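Helovier Garment Care – Frequently Asked Questions
Washing, drying and storing quilted clothes 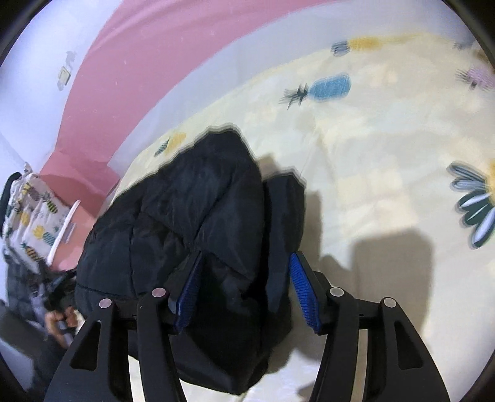

Black quilted garment on a printed bed sheet

Can I wash my quilted jacket at home?
In most cases yes. Please read the label inside first. If it says dry clean only, bring it to our shop in Fendmont and we will look at it together with you.

Which programme should I choose?
Take the gentle one, with cold water and a small spoon of liquid soap. Close all zips and empty the pockets. Softener is not good for the filling, so please leave it out.

How long does the drying take?
On a flat rack it needs around 8 hours for thin jackets. Thick ones need more. Turn the jacket every 2 hours and press the lumps apart with your fingers.

The filling went into one corner. Is it lost?
Usually not. Put the jacket in the dryer on low heat with two clean tennis balls – old ones can leave colour. If the inner seams are open, the filling will move again and a repair is needed.

Do you repair seams and zips?
Yes, both. A repair takes 6 working days. For zips we need the jacket in our hands before we can say a price.

Can I store it in a vacuum bag?
For a journey this is fine. For the whole summer we advise a cotton bag with some space inside.

Where can I leave my clothes?
At the Fendmont shop or at the Vitale collection point, which closes at 6 in the evening. Please keep your ticket until you have collected everything.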